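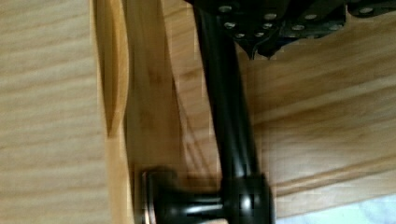

Minutes of the Norkamus Community Garden winter meeting
January 23, 2021, held by video call

I'm doing the minutes again, so you get them my way, with the side chatter left in where I thought it mattered. If I've got something wrong, tell me before the next call and I'll fix it!

We started a few minutes late while people sorted out their microphones. 53 plot holders were on the call by the time we got going, which is a lot more than we ever get in the church hall (maybe we should think about that when we can meet in person again). The October minutes were approved with one correction. I had written that the north fence was repaired, and it was only propped up. Sorry.

Plots and waiting list

We have 76 plots, all taken for the coming season except 2 at the Udlow Road end. Those are the soggy ones. I said I'd be happy to see them go to anyone who likes willow or mint, and someone else suggested turning them into a shared berry patch. We talked about that for ages. The trouble is that currants don't love standing water either, and raising the beds means buying soil. In the end we agreed to offer both plots to the next people on the waiting list at half the fee, with a clear warning about the drainage, and if there are no takers by the end of March we'll come back to the berries.

A few people asked if they could split a full plot with a neighbor. Yes, as long as both names are on the form and one of you is the person we call when the bindweed gets going.

Water

The water goes back on once the hard frosts are over, same as every year. Please don't try the taps before then. Last spring one of the standpipes split and we had a very impressive ice sculpture by the compost bays, plus a bill to go with it.

There was a long back and forth on hoses. Some of you want them banned in July and August, some of you have bad backs and can't carry cans that far, and I have sympathy with both sides. We settled on hoses before nine in the morning and after six in the evening, hand held, no sprinklers left running. I'll put a sign up by each tap. We'll also price up a second rain tank for the shed roof, as the first one filled up in no time last fall.

Seed order

We're going with Virág again for the group order. Their beans did really well for most of us, and the one complaint was that the packets of leek seed were on the stingy side. The list closes in the middle of February, so please get yours in by then and write clearly! I spent a whole evening last year trying to work out if somebody wanted chard or charlock.

Seed potatoes are separate. We'll buy sacks and divide them up at the gate, each household bringing its own bags. Masks on, one household at a time at the table, and no hanging around to chat, much as I'd love to. If you're staying home completely, say so on the form and we'll leave yours on your plot.

Compost and manure

The stable at Sikholm has offered us another trailer load. Everybody was in favor except the people whose plots are right beside the drop-off spot, and I can't blame them. This time it goes on the hard ground by the back gate and we all try to shift our share within a week. It's well rotted, they tell us. They told us that last time too.

On the compost bays, the usual plea. No cooked food, no tomato plants with blight, no plastic pots. I pulled 5 plant labels and a tennis ball out of bay two before Christmas.

Paths and fence

The woodchip paths are nearly gone in the middle section. We agreed to ask the tree crew working along Udlow Road if they'll drop a load off for free, and I said I'd walk over and ask them myself. The fence needs doing properly this time. Two people offered posts left over from their own yards, and we voted to spend money on new wire to go with them. All in favor, one person on mute who I'm counting as in favor because they were nodding.

Any other business

Somebody would like to keep bees. Lots of interest, a few worries about stings and the path to the school. We didn't decide anything. I'll ask the bee people in Sikholm what they'd recommend for a place our size and report back.

The pumpkin contest will go ahead this year, even if we have to judge it from photos. Please put something in the picture for scale, and something we all recognize.

Also, a green wheelbarrow with a flat tire has been sitting by the shed since the fall. If it's yours, please take it home.

Next call is in early March. I'll send the link around a few days before.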